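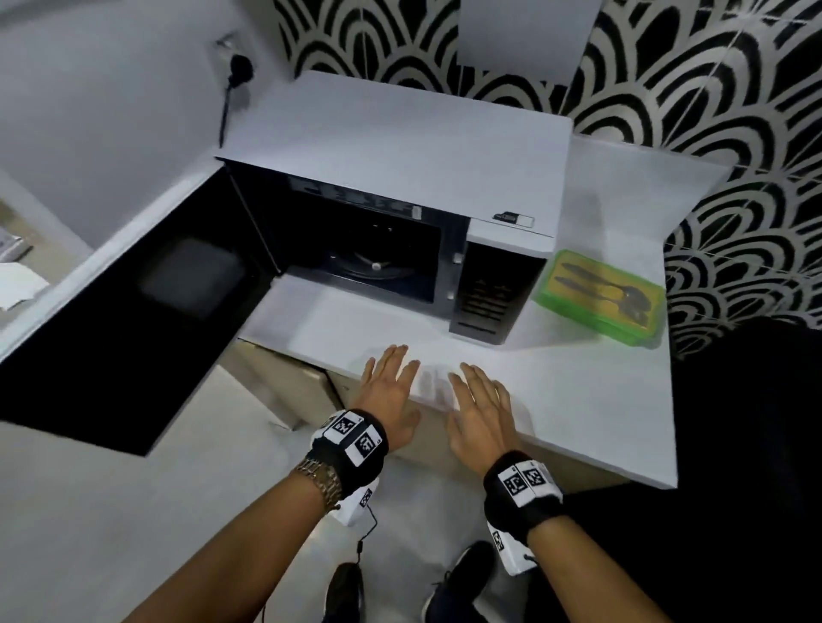 Batch cooking for one – is it worth it?

Forum: Kitchen and Household > Meal planning

jtremblay
February 14, 2026
I've been living on my own since April and I'm spending far too much on food. Last month it came to over 943 pounds for the quarter, and a good part of that was ready meals and things from the garage on the way home from Tondosthorpe. My sister says I should cook everything on one day and freeze it. I've got a small freezer (three drawers), one big pan and a microwave. Is it worth it for one person, or do you just end up eating the same chilli for a fortnight?
Jocelyn

elsie_g
Worth it. I've done it for nine years. The trick is to make two different things each time and not one huge pot. I do a bean stew and a curry, four portions of each, and by the third batch you've got a choice of six meals in the freezer.
Write on the lids. Frozen bolognese and frozen chilli look the same.

BJadoon
I'd go the other way. I tried it for a whole winter and threw a lot out. Freezer meals sound good when you're cooking them, then you come in tired and don't fancy any of them. These days I cook enough for two nights, eat it two nights running and that's it. No freezer, no tubs, no labels.
Your "last month" and "the quarter" don't match by the way. Which is it?

jtremblay
The quarter, sorry. I added it up last month.

Ivars Lill
Two nights running is fine if you get home at a normal time. I work lates. If there's nothing ready I eat toast, so for me it has to be the freezer.
Things that have frozen well for me: dal, lentil soup, beef stew without potatoes, meatballs in sauce, cooked rice if you cool it quickly and freeze it the same day.
Things that haven't: anything with cream, boiled potatoes, courgettes, pasta that was already soft.

elsie_g
Agree on potatoes. Mash is all right though, if there's plenty of butter in it.

ertugrul_t
What tubs is everyone using? I had a set of Skeltix ones and the lids went out of shape in the dishwasher. They still go on but you have to lean on them.

Ivars Lill
Hladun, the square ones. They stack, which matters with three drawers. The round ones waste half the space.

BJadoon
Old takeaway tubs. Free.

elsie_g
I wouldn't keep reheating food in takeaway tubs, Babar. Fine for the freezer, but tip it into a bowl before it goes in the microwave.

BJadoon
Been doing it for years with no trouble, but each to their own.

ertugrul_t
I leave mine in the tub with the lid off and stop halfway to stir. Saves washing a bowl. I move it to the fridge the night before, otherwise you get hot edges and a lump of ice in the middle.
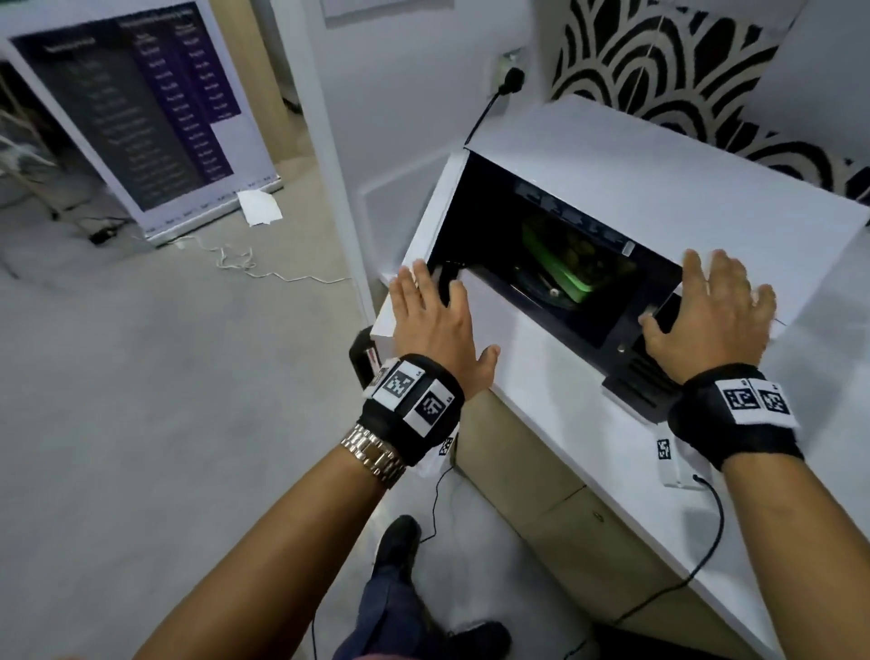
Dinner in the green tub.

elsie_g
The night before is good advice. Check that it's hot all the way through as well. If you've got a food thermometer you want 70 in the middle for two minutes. If you haven't, stir it and give it longer than you think.

Ivars Lill
And only reheat it once. If you freeze in single portions that takes care of itself.

jtremblay
Thanks, this is useful. I think I'll start with Elsie's two dishes but only make half as much, so if I turn out like BJadoon I won't have wasted a lot. Does anyone have a dal recipe that isn't bland? The one on the back of the Privier packet was mostly water.

Ivars Lill
250g red lentils, a litre of water, teaspoon of turmeric, simmer until soft. In another pan fry an onion properly brown, then add garlic, cumin seeds, a chopped chilli and a tin of tomatoes. Mix the two and salt it at the end. It needs more salt than you'd expect. Makes four.

BJadoon
Lemon juice when you serve it, not before you freeze it. And fry the cumin before the onion, it does more that way round.

Ivars Lill
Mine burns when I do that.

BJadoon
Lower heat.

elsie_g
Jocelyn, keep a list on the freezer door and cross things off as you eat them. I forgot a fish pie at the bottom of mine for the best part of two years.

ertugrul_t
Did you eat it?

elsie_g
I did. It was dry.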